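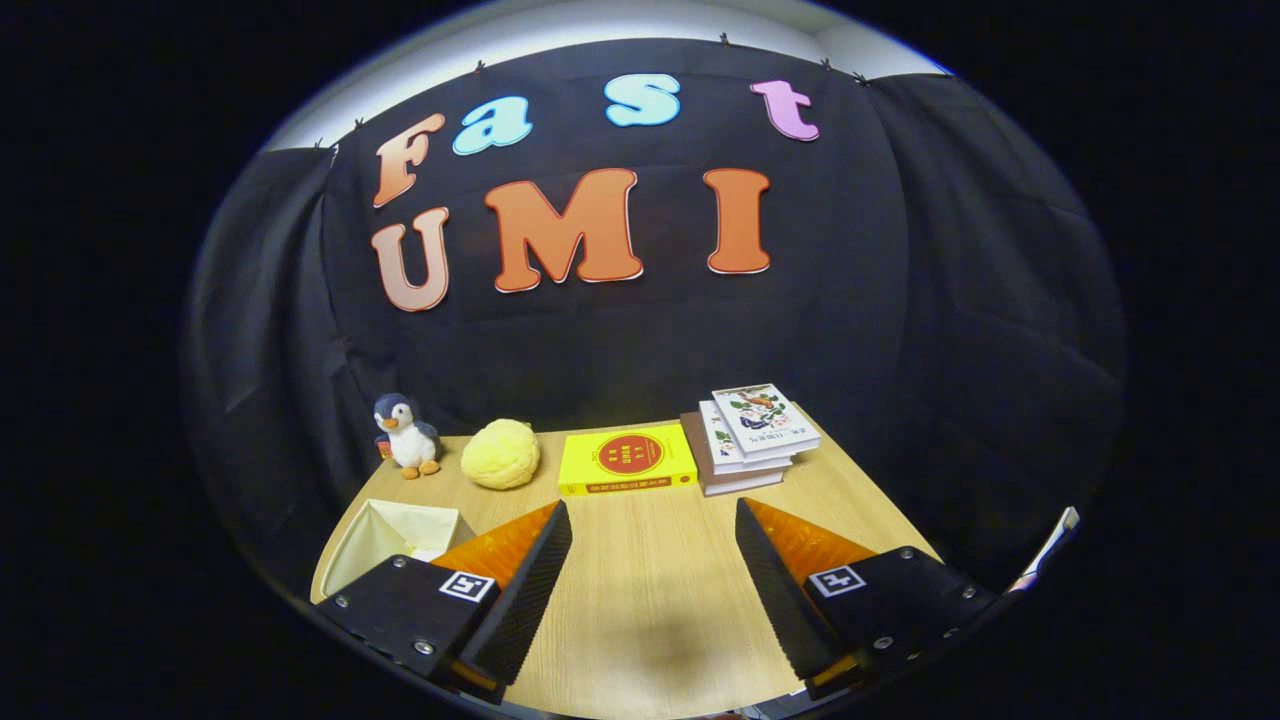
Cledwyn Gwynne had always assumed the rash on his shins came from the grass. He had put up with it every summer for years, he said, and only mentioned it at the pharmacy in Berthorpe when his socks started sticking to it.

Petro Symonenko hears that version of events a lot. He has run the skin clinic at the Barros Street practice in Berthorpe for most of his nursing career, and contact dermatitis makes up a large share of his list. Last year the clinic recorded 1,756 appointments. Of those, 194 were for rashes on the lower leg, and he says very few of them had anything to do with grass.

"People look at where they were standing," he said. "They were in the yard, so it must be the yard. I ask what they put on before they went out."

In Gwynne's case it was a fragranced moisturiser he used after showering. He had changed brands several times but every one of them was scented. Patch testing showed a reaction to a common fragrance mix, and he has used a plain ointment ever since.

Symonenko separates contact rashes into 2 kinds when he talks to patients. Irritant dermatitis is direct damage to the skin, usually from soap, detergent, solvents or having wet hands all day. Anybody can get it if the exposure goes on long enough. Allergic contact dermatitis involves the immune system, and only happens to people who have become sensitised to a particular substance.

"The second one confuses people, because they say they've used the thing for ten years," he said. "That doesn't rule it out. You can become allergic to something you've used for ten years."

The timing confuses them as well. An allergic contact rash often takes a day or more to come up after the skin has touched the substance, so by the time it itches the patient is thinking about what they did that morning. He asks them to go back at least 3 days and write down everything that touched the area, including laundry products, sunscreen, shaving foam and anything borrowed from somebody else's bathroom.

Nickel is still a frequent cause, he said, mostly from belt buckles, jeans studs and cheap earrings. Hair dye can be a serious one and he does not want people experimenting with it after a reaction. Rubber gloves turn up often among cleaners and kitchen staff. Preservatives in wet wipes are another, and he has seen them cause rashes on the hands of parents when the baby's skin was fine.

Patch testing is done on the back. Small amounts of the suspected substances are taped on and left for two days, then the skin is read when the patches come off and again a couple of days later. The patches have to stay dry, so no showers over the back and no heavy exercise. Symonenko books very few tests in the hottest part of summer.

"They sweat off," he said. "Then we've all wasted a week."

It is a different test from the skin prick used for pollen or food allergy, and he spends part of most first appointments explaining that. A prick test will not find a fragrance allergy of this type.

Treatment starts with avoiding the cause. A steroid cream from the doctor will usually settle a flare, and he would like people to use it as directed and not stop after one good day. Plain moisturiser goes on often and generously. He is wary of products labelled natural, as plant oils can be strong sensitisers, and he said tea tree oil on broken skin is something he asks patients to give up straight away. "Unscented" on a label can also mean a masking fragrance has been added - the words to look for are "fragrance-free", and even then he tells people to read the ingredients.

Some rashes should not wait for a clinic appointment. Spreading redness with heat, pus or a fever may mean infection and needs to be seen the same day. Swelling of the lips or tongue, or trouble breathing, is an emergency.

Gwynne said his legs cleared in almost 3 weeks. He still mows in shorts.

Symonenko asks new patients to bring their products to the first visit in the original containers. "Bring the bag," he said. "Don't tell me it's the white bottle. They're all the white bottle."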